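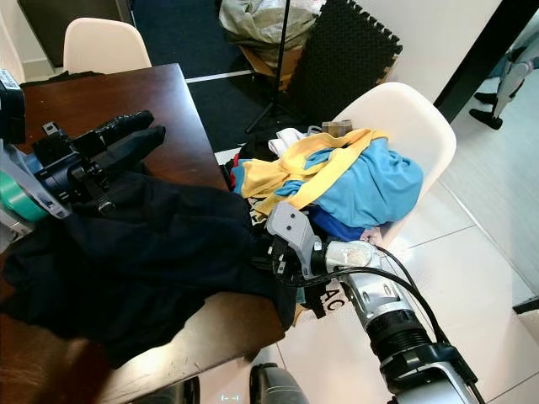
Section 7. Planning the purchase of a Kasum garment-handling unit

Before a quotation is requested from Wirnari, the buyer should settle the size of the working area. Both arms must reach the same table. Clothes waiting to be handled may be placed on an ordinary chair beside it, and no special furniture need be budgeted for.

1. Measure the table and the clear floor on every side.
2. Set aside 3,000 for the arms and fittings, and around 30 hours for staff training.
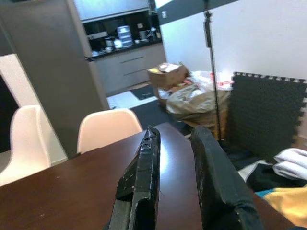

Fig. 4. Gripper fingers above the tabletop.

3. List finger wear as a running cost – spare fingers are ordered separately.

CAUTION: Do not commit funds until the floor plan has been approved.

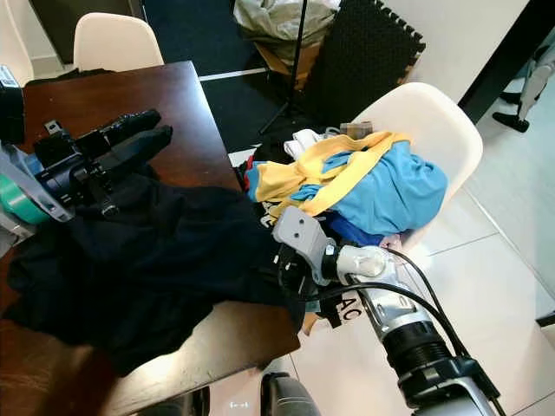

4. Enter delivery and fitting as separate lines. Danko units are quoted without either.

Note: Orders placed after May fall under the next price list.

Search this manual Go

Comments

Svatopluk Kopecký: Does step 2 include the stand?

Jusier: We allowed more hours for training than this and used them all.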